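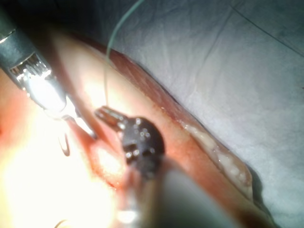 Surgical training programs should record the hands of their best teachers before they record anything else. This is the position of the Breltotden Institute, and we hold it more firmly after a year of suturing work on bench tissue under the Nodex program.

In that program, surgeons at remote consoles closed wounds stitch by stitch, and every motion of the instruments was kept for a learning system to study. The archive now holds 1002 demonstrations from 16 operators. Some colleagues regard this as a slow and costly way to teach a machine. They would prefer to write rules for the needle and let simulation do the rest.

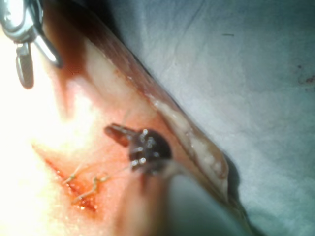 We disagree. A rule can state where a stitch belongs. It says little about how an experienced operator manages slack in the thread, or when to let go and take a new grip. Such judgments are rarely written down, even in our own manuals, and a demonstration carries them whole.

Quality must still govern quantity. Reviewers at Brodthorpe set aside 292 recordings for hurried or careless technique, and we support that decision. A system that learns from poor handling will repeat it.
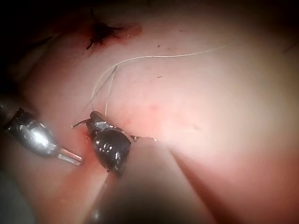

Needle and suture during a demonstration in the Nodex program.

Operators also deserve credit and fair pay. Their skill is the raw material of this field, and present contracts treat it as spare time. We ask that funders settle the matter before the next round of recording opens in March.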